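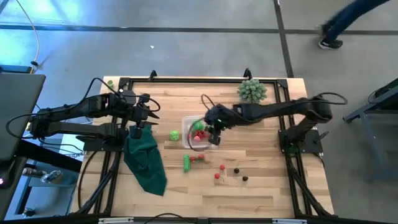

Wooden tabletop with a clear plastic container.

The River Curel in Mirkurberg: Frequently Asked Questions

Last updated 16 June 2025

General

Where is the Curel?
The Curel is a small river that rises in the hills north of Mirkurberg and runs through the city from the Stelmakh district to the old tannery quarter. Much of its course is underground. It can be seen at the northern allotments, beside the tram depot and again below the Wikov Bridge, where it leaves the city.

Why was the river covered?
The central stretch was put into a brick culvert in stages as the city grew, first to make room for the cattle market and later for the ring road. Foul water from the tanneries was a further reason. The market has gone, but the culvert remains and carries both the river and surface water from the surrounding streets.

What is now proposed?
The city intends to open a 57-metre length of the river in Stelmakh Gardens. The banks will be sloped and planted with native sedges, willow and yellow flag. A footpath with a handrail will follow the eastern side. No houses or businesses will be affected by the route.

Who is responsible for the works?
The Rivers and Green Spaces Office manages the project. Stefaniia Symonenko is the lead officer and Myroslav Koval is the engineer in charge of drainage. Enquiries about private land beside the river should be sent to the Property Office in the usual way.

Flooding and safety

Will opening the river increase the risk of flooding?
The drainage study found no increase in risk to nearby property. The new channel will be wider than the culvert and will hold more water after heavy rain. A grille at the downstream end will be cleared every two weeks and after any storm warning.

My cellar has flooded in the past. Is this connected with the Curel?
It may be, although many cellars in Stelmakh take in groundwater - particularly those built before the main sewer. Residents may request a free inspection. Please have any photographs or repair invoices ready, as these help the inspector to establish the level the water reached.

May children play in the water?
Paddling is not recommended. The river receives run-off from roads, and the level can rise quickly.
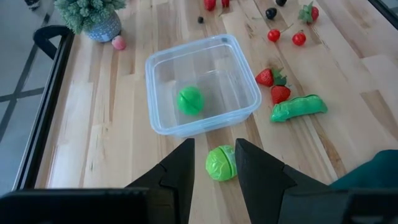 Taking part

How can I comment on the planting plan?
The plan is on display at the Wikov Street library and at the city hall reception desk. Comments may be left at either place or sent by post, and must be received by the end of September. Replies are not sent individually; a summary will be published with the final plan.

Are grants available for rain gardens?
Yes. Households and schools within the Curel catchment may apply for up to 2000 crowns towards a rain garden, water butt or green roof. Work already begun is not eligible. Tenants need written consent from the owner of the building.

Will the gardens stay open during construction?
The southern gate and the playground will remain open throughout. The northern gate will be closed while the culvert roof is removed, and pedestrians should use the signed route past the tram depot. Cyclists are asked to dismount on the narrow section by the depot wall.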